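Lutley, Tuesday, ten to seven in the morning. Rain. The ferry is late again and the queue at the bakery hatch goes back past the bike racks.

Everyone here has a view on the crossing. Tandix took over the route in October, cut the early boat, put it back, then moved it by 20 minutes. A return to Trilevholm now costs more than lunch. People still go – the hospital is over there, so is the college, so is the only decent shoe shop.

The boat itself, the Hyun, carries 152 passengers if you count the benches on deck. In winter you don't. Below it's warm, smells of toast and diesel, and the regulars have their seats. Sit in the wrong one and you'll get a look, nothing more.

Trilevholm has 1460 residents and a lot of hills. Best walk: up from the harbour, 112 steps, left at the chapel, then on along the ridge untill the path gives out. Boots, not trainers. Tea at the top if the hut is open. Cash only.

The last boat back is the problem. Miss it and you're looking for a room, and there are about 32 on the whole island. Most are small. Long corridors, doors that stick, breakfast at eight sharp.

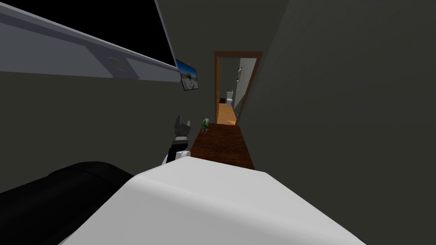 Book ahead in summer, by phone if you can – the website looses bookings. And bring a torch for the walk down to the quay.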